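I bought my favorite sweatshirt in Itville, at a church sale, the year I moved there for a job at the Clirnden mill. It cost me 2 dollars and I've now worn it for seven winters (my sister would like you to know she finds this upsetting).

So when Anitha Kamath told me she hadn't bought a single new piece of clothing since college, I wanted to see her closet right away! She let me. It's tiny, and it smells like cedar, and I was so jealous.

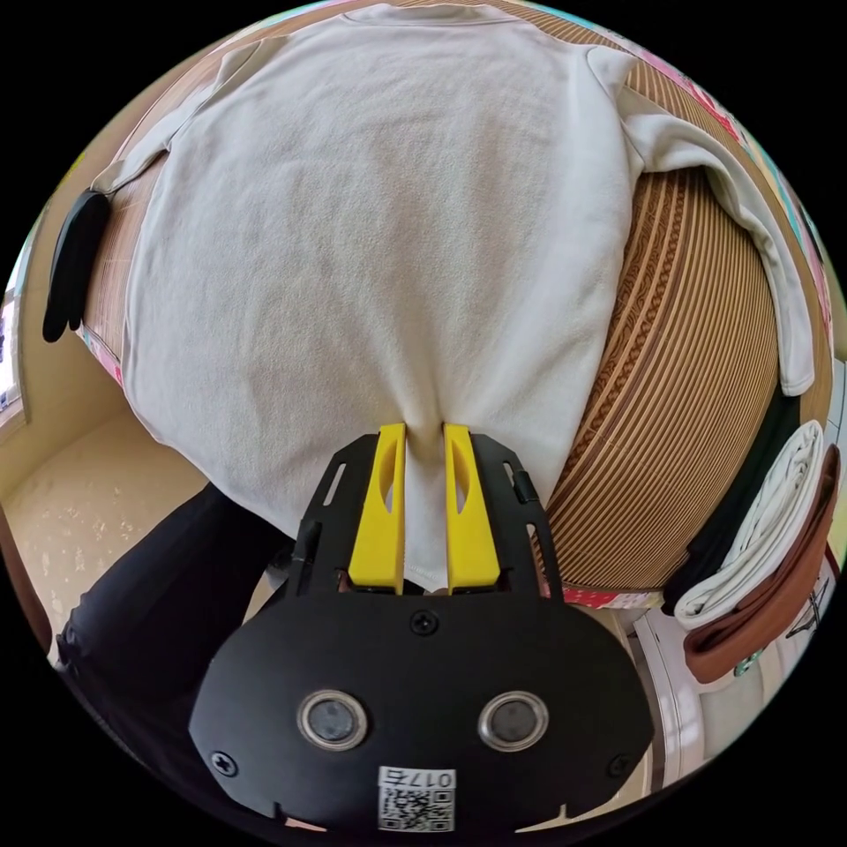

## Wash it less

Anitha's big rule is cold water, inside out, and only when a thing really needs it. I used to wash everything after one wear – jeans too, I know. Now my sweaters go back on the shelf, and the fuzz on my old fleece has stopped coming off in the lint trap.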